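Preparing a packing team for a shared picking cell

These steps come from putting a picking arm into the returns area at Hametley, where goods sent back by customers are opened, checked and put on shelves again. Most of what follows concerns the people who work there. The technical set-up has its own manual and your supplier will take you through it.

Before you start

You need a list of every task done at the bench today, the name of someone on each shift who can make decisions, and a simulation of the cell if your supplier offers one. Allow 6 weeks from the first meeting to the first live shift. We allowed four and had to move the date.

Step 1. Write down the job as it is done now

Sit with the packers for a full shift and note each task as it happens. Include the small ones, such as flattening boxes, peeling old labels and walking over to ask about an odd item. Our first list came from the job description and had eleven tasks on it. The list from the floor had 40.

Step 2. Sort the tasks

Mark each task as one for the arm, one for a person, or not yet decided. Do this with the packers in the room. At Hametley the arm took lifting single items from tray to shelf. People kept opening parcels, judging damage and anything with loose parts. Leave the undecided column open until you have tried those tasks in simulation.

Step 3. Show the team the simulation

Book half an hour for each group and keep the groups small. Use the view from behind the gripper as well as the wide view of the cell. The wide view helps people see where they will stand. The gripper view helps them understand why a pick that looks easy from the bench can be awkward for the arm.
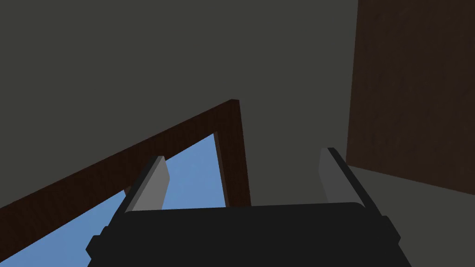 Let people ask for changes during the session and write the requests where everyone can read them. Trinidad Llorente, who leads the late shift, asked for the reject tray to be moved to the side where her packers already stood. It took ten minutes to change on screen. Once the stand had been bolted down it would have taken a day.

Step 4. Agree who stops the arm and who restarts it

Anyone may stop it. Restarting should be limited to named people, with at least two on every shift so that breaks are covered. Put the names on the board by the cell and check them each Monday, when the rota changes.

Step 5. Settle grades and hours in writing

Packers who clear faults are doing new work. Decide before the first live shift whether it carries a different grade, and tell people in writing. Say plainly what will happen to hours as well. We lost no posts, but one early start was dropped and two people who relied on it had to be found other hours.

Step 6. Run side by side

Keep one bench working the old way for the first fortnight. Log every stop with the time, the item and what the packer did about it. We logged 217 stops in that period. Most were soft bags that the fingers could not hold, and those went back to the people column.

Step 7. Rewrite the task list

Go back to the list from step 1 and correct it. Check for tasks that have appeared since, such as wiping the fingers or turning items in the tray so they can be gripped. Give each one an owner and a place in the shift, then train the relief staff from the new list.

Repeat step 7 whenever the range of goods changes. Ours is next due in August.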